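**Subject:** Re: left gripper won't let go, anyone else?
**Date:** 5 May 2026
**List:** hand-held gripper users, Skullow

Hi all,

Oh, I was so glad to see this come up, and sorry too, because I know how maddening it is! We've been fighting the very same thing on the Fogh bench for a good while now, and I had half convinced myself it was just our pair.

> We're seeing the left jaw stay shut after the trigger is released. It doesn't happen every time, maybe it'll go all morning without trouble, and then it holds on to whatever it has until you wiggle the cable. The right one has never done it. Has anybody opened one up? We're on the Plinton firmware from November and I'd rather not roll back if I don't have to.

So, yes, we opened one up. First I'd like to save you the trouble we went to with the firmware, because we rolled back, rolled forward again, and got the same stuck jaw on both. Over 200 grabs on the older version it stuck 17 times, and every one of those was on the left hand. We swapped the two grippers over and the fault stayed on the left side, which sent us straight to the cable (I wish we'd tried that on the first day, but there you go).

What we found was the strain relief. The cable comes off the left gripper and runs down past your forearm, and if you're reaching well across the table it pulls tight just where it goes into the housing. One of the release wires inside had broken under the insulation. With the arm in close it made contact and everything was lovely. Stretch out toward the far side and the release signal dropped, so the motor sat there holding its last position. It looks exactly like a software hang, and the log doesn't help you one bit.

Now the part I really do want people to read, even if you skip the rest. When it sticks, please don't put your fingers in to pull the thing out! One of our folks did just that, the wire made contact again, and the jaw opened and then closed on a fingertip. A bruise and a bad word, thank goodness, but Osum takes these things seriously and so do we. Cut the power at the box first, wait 10 seconds, and then open the jaw by hand. If you're holding something breakable, get a tray or a folded cloth under it before you cut the power, as ours goes slack all at once.

We've made up 2 new cables with a longer boot on the gripper end and a bit of slack tied back at the elbow. I'm back on the bag packing task with the left hand doing the jar, which was always the worst one for us with all that reaching.

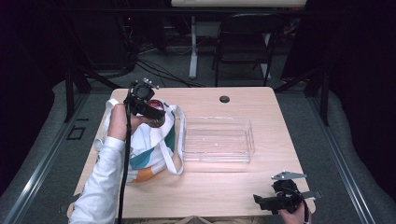 *Left gripper with the jar at the tote bag, right one parked at the table edge.*

I can't promise the new cables are the whole answer yet, and I'd love to hear from anyone whose right hand has done it, as that would upset my nice theory. To check yours, hold the trigger open with nothing in the jaws and bend the cable gently, an inch or so below the housing. If the jaw twitches, take it out of use and write to me, and I'll send you the drawing for the longer boot.

Thank you for speaking up about it, and do give your poor wrist a rest!

Warmly,
the Fogh bench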